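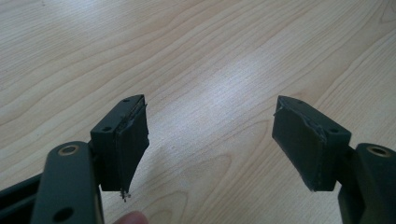 2026-01-20, open day, Kollora workshop

Pads first, as they're what the visitors asked about. Both are past it: left has threads hanging off the tip, right has a corner peeling away. Both were on for the whole demo. I had meant to change them in September.

Visitors came in two groups, 13 people in all, mostly from Putovix, plus a party from Akl who had booked for the pottery studio and stayed out of politeness. Everyone had a turn squeezing the hand-held gripper. Favourite object: the sponge. Least favourite: the Dinora sample tin, dropped 3 times, once on a shoe.

Was asked if it could pick up an egg. Said yes. Was then asked to show them. We had no eggs, thank goodness.

Glare off the table bad again after lunch. Try the blind, or a cloth.

To do:
- new pads, both sides, and spares in the drawer this time
- check the pivots for play while the pads are off
- reprint handout (says 100 grips per charge; it has no battery)

Kollora workshop notes | Questions to the bench desk | Back to top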